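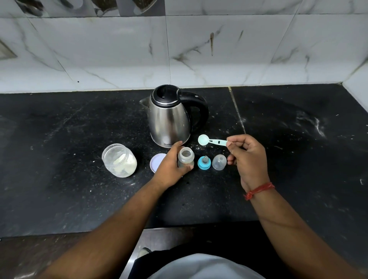
Water softener in a rented-out half of a house – who gets which water?

We are having a softener put in at our house in Willulcombe and I need to settle the pipework before the plumber comes back in April. The house was split in 2000 into our part and a ground floor flat, and both are fed from one stopcock under the stairs. The plumber wants to fit the softener straight after the stopcock so that everything in the building is softened. I would prefer to keep at least one hard tap in each kitchen, because we have a bottle-fed baby and there's the kettle to think about, and I have read different things about softened water and formula. I did ask about a separate little drinking tap in our kitchen but the worktop is black granite, with a join between two slabs to the right of the kettle, and I am not keen on anyone drilling it.

The details, in case they matter. The main comes in as old black plastic pipe, then goes to 15mm copper. We have a combi boiler upstairs. The flat has its own combi. There is an outside tap at the back which both households use. The softener is a Lobo, block salt type with no electrics, which we already have sitting in its box in the hall. The cupboard under the stairs has room for it and there is a washing machine waste in there for the drain.

What I would like to know:

Can the hard taps be kept without taking up floors?
Does the tenant have to agree to having softened water?
Is the outside tap worth keeping hard?

Asked by fennelandrye

Pipework_Pete

Yes to the first one, depending how the copper runs. What you need to find is the point where the kitchen cold feed leaves the main run. If the kitchen tap is the first branch after the stopcock then it is easy: softener goes in after that branch and the kitchen cold never sees it. If the kitchen is at the far end, which it often is where a house has been split, you need a second pipe from before the softener all the way to the tap. In a flat that can mean boxing in along a skirting.

Turn the stopcock off and look under the stairs with a torch first. In your sort of house I would expect a tee to the flat very early on, and if so your half could be softened and the flat left alone completely. That would answer your second point as well.

Fit a bypass with three valves whatever you do. The plumber should do this without being asked. You also need a check valve on the inlet to stop anything going back towards the main, and an isolating valve on the drain side is NOT wanted, the drain should run freely with an air gap. Don't let anyone push the drain hose down into the washing machine standpipe and tape it. That is the commonest bodge I see.

Outside tap: keep it hard. You are paying for salt to water the beans otherwise. Some plants don't like the sodium either.

Check the boiler instructions before you connect the heating filling loop to softened water. Some makers are happy with it and some are not, and you don't want an argument over the warranty. The hot water side of a combi is fine and is where you get most of the benefit.

Roald Strömberg

I did more or less this in a two-household building in Dodwood, so I will go through it in the order I wish I had done it.

First, get the hardness figure. Your water company will give it by postcode on its website. It matters because of the sodium. An ion exchange softener swaps calcium and magnesium for sodium, so the harder your water is to begin with, the more sodium comes out of the other side. The limit for sodium in drinking water is 200 milligrams per litre. In most places softened water stays under it, but if your water is very hard it can go over. The usual advice for mixing baby formula is to use the unsoftened tap, and I would follow that and not spend time on the arguments for and against. Your health visitor can tell you if there is anything else to consider. People on a low sodium diet are in the same position, and you can't know whether a future tenant will be.

So one hard tap in each kitchen is the right plan. You don't need a separate drinking tap for it. Have the existing kitchen cold left hard and the kitchen hot softened. The hot comes from the boiler anyway, so it is softened without any extra work. Nothing gets drilled. The one thing you lose is that the kettle will go on furring up as it does now, and you carry on descaling it with citric acid or white vinegar every so often. Rinse it and boil it once with fresh water afterwards and throw that away.

Three-way mixer taps are the other route, where one tap body has a third feed for the hard water. We looked at one by Muto. It was well made, but it needed a third flexible hose up through a hole that was already tight, and the handle was on the wrong side for the window sill. We went back to the simple arrangement.

Second, the flat. I am not a solicitor. We wrote to our tenants and told them what was being done, which tap would stay as it was, and what date the water would be off. They were glad of it once they had stopped scrubbing the shower screen. If you leave them a hard tap for drinking I can't see much for them to object to, but put it in writing and stick a small label inside the sink cupboard saying which tap is which. The label is for whoever comes after them. Also work out who buys the salt. With one softener for two households it is simplest if the landlord does it, as the cupboard is on your side. You can't fairly ask a tenant to pay for blocks they never see.

Third, flow. This is the part I got wrong. Two combis behind one softener can both be calling for water at 7 in the morning. I bought ours by the number of people and took no notice of the flow rate, and the upstairs shower went weak whenever the downstairs one was on. The hoses were part of the trouble. The ones supplied were narrow bore, and changing them for full flow hoses of 22mm made a clear difference. Look at the figure on the Lobo's data sheet and compare it with the two boilers added together. If it falls short, Pete's idea of softening only your half is the better one, and you could always add a second unit for the flat later.

Fourth, check the pressure before you buy fittings. Block salt machines have a maximum working pressure and if your main goes above it at night you will need a reducing valve. A plumber can put a gauge on the outside tap in a few minutes. Ask for it to be read late in the evening as well, when the street is quiet.

For what it is worth, we spent more on altering pipes than on the softener. The plumber was there for 2 days and the second one was nearly all spent on the hard feed to the downstairs kitchen, going behind the units. If your kitchens are back to back it will be much quicker.

mossgate13

just get one of those magnetic ones that clips on the pipe, no salt no plumber. my brother in law has one and says its brilliant

Pipework_Pete

The clip-on ones don't soften water. The calcium is still in there. Some people say they get less scale, others see no change at all, and either way it won't help with soap or the shower screen. She has already got the Lobo in the hall.

fennelandrye

Thank you all. I had a look with the torch and there is a tee on the left, low down, with its own valve, and when I shut it the flat's water went off and ours stayed on (I did warn them first). So it looks as if we can do our half only. Our kitchen cold comes off after that, before the pipe goes up to the boiler, and the outside tap is on the same branch as the kitchen. I have asked the plumber to price for putting the softener on the riser and leaving everything before it alone. I will get the pressure read while he is here. Does anyone know if the cupboard door needs a vent in it?

Roald Strömberg

Ours has no vent and has been fine. Leave room at the top to lift the lid and get the blocks in, and lag the pipe if that wall is an outside one.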